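SNOW AND RESORT OPERATIONS
Unit 5 handout: Opening a ski area in stages
Prepared by Pilar Barrientos

Please read these notes before the tutorial. The case of Arkasholm is used in all of the questions, so keep the trail map from Unit 4 beside you.

1. Why the opening is staged

A ski area seldom opens with all its terrain on the first day. The snowmaking network has a limited supply of water, and the crew must choose where the water goes first. At Arkasholm the first priority is one green run served by the Nudberg chair. It has 42 snow guns along it and a gentle grade, so beginners and season pass holders can both use it.

The second priority is the connecting trail to the village. Many students forget this trail. If it is bare, every guest must ride the chair down, and the line at the top station grows quickly.

2. Wet-bulb temperature

Air temperature alone does not tell the crew if they can make snow. Dry air allows the water drops to lose heat by evaporation, and therefore snow can be made when the thermometer is a little above zero. In humid air the same night may be useless. We will practise with the chart in the tutorial.

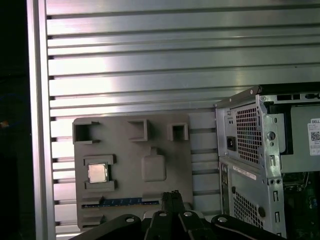 Natural snow that falls on warm ground helps less than the guests believe. It looks very nice in the morning report, but it has low density and the groomer presses it to almost nothing. The base must come from machine-made snow or from several storms in a row.

3. Numbers for the case

Vertical drop open on first day: 69 metres
Lifts running: 2
Guests expected: 3,000

Consider if these three figures agree with each other. Joaquín Huenchumán, who was for many years in lift operations, will discuss this point with us as guest speaker.

4. Terms to know

Base depth: the snow measured at a fixed stake, settled and not fresh.
Whale: a large pile of machine-made snow, left to drain before it is spread.
Rope drop: the moment when a closed section is opened to the public.

5. For the tutorial

Write one page on which run you would open third, and what you would say to pass holders who expected more. Send it to Heike Steinbach by July 1, 2021. Drafts are welcome in May.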